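Plislowの公開デモ見学メモ。双腕マニピュレータによる棚の整理作業。以下、連投。

1/14 会場は本社1階の実験室。受付で名札と安全説明の紙を渡され、見学者は床の黄色テープの外側に立つ。1回の入れ替えで入るのは40人まで。午後の回に参加した。

2/14 説明担当は制御チームのRhea Catacutanさん。説明は英語、質疑は日本語でも可。スライドは最初の数枚だけで、残りの時間はすべて実機に充てられた。

3/14 デモは4本立て。(1)遠隔操作による教示、(2)棚からの取り出し、(3)かごへの収納、(4)失敗時の復帰動作。個人的な目当ては(4)。

4/14 構成について。上位の動作生成がVeltero、下位の関節制御がMacaraeg。どちらも社内の呼称で、製品名ではないとのこと。Velteroは目標手先位置を出すだけで、力の制限はMacaraeg側が持つ。境界がはっきりしているので、上位だけ差し替えた比較実験がやりやすいらしい。

5/14 制御周期は下位が200 Hz。上位の周期は質問したが非公開。ログを見せてもらった範囲では、上位の指令が遅れた場合、下位は直前の目標を保持したまま減速する。急停止はさせない設計。

6/14 教示データはデモ用の棚について66本。この本数で足りるのかという質問が出た。回答は「この棚、この物品群に限れば足りる。棚を替えれば足りない」。妥当な答えだと思う。

7/14 対象は黒いワイヤー棚。上段に雑多な日用品、その下に編みかご、さらに下に玩具。腕は左右から水平に、中段くらいの高さへ入る。上段は紺色の畳んだ布、段ボール箱、印刷のある白い箱などが端から端まで詰まっていて、右端の箱は角が棚の縁から出ている。把持の条件としては易しくない。

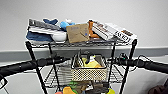
8/14 (1)遠隔操作による教示
操作者は棚の正面ではなく、別机のモニタ越しに操作する。教示する側にもロボットと同じ視点しか与えないという方針。直視で教えると、カメラに映っていない情報に頼った動作がデータに混ざる。理屈は分かるが、操作者の負担は大きそうだった。1本終わるごとに交代していた。

9/14 (2)棚からの取り出し
箱類は安定していた。布は別で、縁をつまむか面で挟むかの選択が試行ごとに変わる。Catacutanさんによれば、教示の時点で操作者ごとの癖が分かれており、それがそのまま出ている。統一するか、ばらつきとして残すかは検討中。

10/14 ワイヤー棚は認識の面でも面倒だという話。細い線材は深度が抜けやすく、奥の壁までの距離が返ってくることがある。対策として棚板の高さだけは事前に数値で与えている。完全な自律認識ではない。この点を先に説明していたのは好印象。

11/14 (3)かごへの収納
かごの縁より上に柄が出ているものがあると、上からの進入経路が狭くなる。現状は片腕でかごを押さえ、もう片腕で入れる手順。押さえる力の上限値も聞いたが、調整中とのことで数字は出なかった。両腕の干渉回避は下位側で処理している。

12/14 (4)失敗時の復帰動作
物を故意に横へずらし、把持を空振りさせる。指の開度から空振りを判定し、いったん手先を引いて再撮像、再試行。再試行でも取れなければ停止して人を呼ぶ。延々と繰り返さないのはよい。一方で、落下物が隣の物に寄りかかった場合の判定は未実装。質疑で明言していた。

13/14 質疑のうち参考になったもの。
・ケーブルの取り回しは腕の外側。内装化は保守性との兼ね合いで見送り。
・物品の配置は回ごとに人が変更。配置表は作らない。
・評価用の物品一式はWurenという名前で管理しており、教示に使った物とは分けている。ただし今回のデモは教示側の物品を使用。つまり未知物体への性能は今日の内容からは判断できない。

14/14 所感。動作は速くない。人が手でやれば一瞬の作業に見える。ただ、停止条件と責任分界の説明が具体的で、見学としての情報量は多かった。次回の公開は1月の予定で、Wurenを使った評価も見せたいとのこと。申し込みが始まったらまた書く。

追記:撮影は可、ログ画面のみ不可。配布資料は紙だけで、PDFの公開予定はないそうです。資料について質問をもらったので先に書いておきます。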